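Wednesdays are for the penguin

So I promised a few of you an update on the grasping stuff, and then October ate me alive. Sorry! I've been collecting demonstrations pretty much every day, and by the time I get home I don't want to look at a screen, let alone type on one. But we finally have a result I trust, so grab a coffee.

Quick recap for anyone who missed the last post. Our little project is called Dindine, and the question behind it is a simple one: if you're going to teach a policy to pick things up by showing it a lot of human demonstrations with a hand-held gripper, does it matter how you come at the object? I don't mean whether you succeed. You're a person, you're going to succeed. I mean whether it helps to be sloppy on purpose. Start too far left, drift, notice, fix it, then close the fingers.

My hunch was yes. Hongmei Cheng's hunch was that I was just making excuses for my messy wrist. (She has beautiful, smooth demos. Mine look like I'm swatting a fly in slow motion.)

We set it up like this. Two datasets, 400 demos each, same objects, same corner of the lab, same people holding the gripper. In the "clean" set you go straight in and grab. In the "wobbly" set you start from a bad spot and have to recover at least once before you close. Everything else in training stays put: same network, same number of steps, same learning rate. Haiyan Bai was very strict with me on that last part, and she was right, because I tried to sneak in a longer training run for the wobbly one and she caught it in the config file within the hour.

The objects are mostly soft. Hard boxes were too easy and both policies nailed them, so there was nothing to compare. Soft toys are where things get interesting. They squish, they tip over, and the place that looks like a good grip often isn't one once the fingers start pushing. The penguin is the best of the lot for this, with feet that stick out and a plush body that likes to roll away.
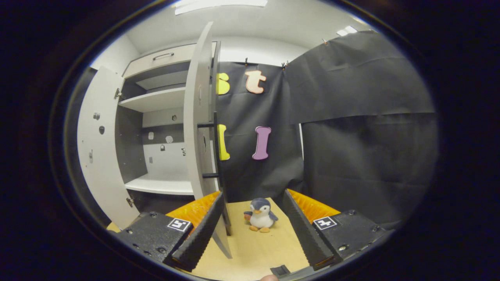 Lining up on the penguin, jaws open.

I've spent more time with that penguin than with some of my relatives this fall.

The little square markers on the finger mounts are how we get the opening width. We track how far apart the two tags are and turn that into a number the policy can learn from. It works great until your hand tilts into bad light and one tag drops out for a few steps. We fill short gaps by drawing a straight line between the last good reading and the next one, and throw the demo away if the gap is too long. I lost most of a morning's work that way before I started checking the tag readings after every batch. Check early, friends.

OK, results. We ran 200 test grasps per policy, with start positions neither one had seen. When the start was a good one, close and more or less centered, there was hardly any difference. Clean was a hair better, and Hongmei was unbearable at lunch. When the start was off to one side, the clean policy fell apart. It would come in at a slant, bump the toy with the outside of a finger, and then just keep closing on air like everything was fine. The wobbly one backed up and tried again. It doesn't always get there, but it tries, and it got there often enough that even Hongmei stopped teasing me about my wrist.

There was one thing I didn't expect. The wobbly policy is slow. It has picked up our hesitation along with our corrections, so even on an easy grasp it hovers for a bit as if it's thinking it over. Haiyan wants to trim the pauses out of the demos before training. I'd like to try mixing the two sets first and see if we get the recovery without the dithering. We're doing both, in that order or the other, depending on who gets to the machine first.

Things I still don't know: whether any of this holds for objects that don't squish, how few wobbly demos you can get away with, and whether it matters who does the wobbling. I'd love to get a few more hands on the gripper for that last one.

If you've tried something similar, please tell me in the comments, especially if it didn't work for you. Next post will be the mixed dataset, unless the tags eat another morning.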